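Watch and Clock Servicing, Evening Course
Unit 4: The lever escapement and the daily rate
Notes by Kirsty Rakena, Usthorpe

Bring these notes to the July block. The unit covers what you need before you open a movement at the bench.

What the escapement does
The mainspring wants to unwind all at once. The escapement lets it go one tooth at a time and gives the balance a small push with each release. Nearly every mechanical wristwatch you will see in this course uses a Swiss lever.

Main parts
Escape wheel
Pallet fork, with two jewelled pallet stones
Balance wheel and roller
Hairspring

Learn the names in that order, as power passes from the wheel to the fork to the balance. The hairspring brings the balance back.

Rate, amplitude and beat error
Rate is how far the watch gains or loses in a day. Amplitude is how far the balance swings from its rest position, in degrees. Beat error is the difference in time between the two halves of the swing, in milliseconds.

Take readings dial up, dial down and crown down. Let the watch settle for 30 seconds in each position before you write anything down. A watch that runs well dial up and poorly crown down may have a poise fault, but check first that it is clean and fully wound.

Practice movements
Each student signs out one Koler hand-wound movement. Write its tray number on your job sheet. Tray 1739 has a replacement hairspring and should be left for the second group. Oil only where the Bruliten chart shows a dot. The pallet fork pivots are left dry.

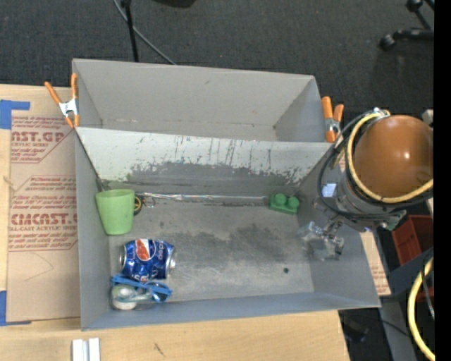 Assessment

You will strip, clean and reassemble one movement and hand in a job sheet with before and after readings in three positions. Job sheets are due Thu 17 December. Late sheets lose a grade unless you have spoken to me first.

Reading: Kandasamy, chapters on the lever and on positional error. The diagram of the draw angle is the one to copy into your notebook.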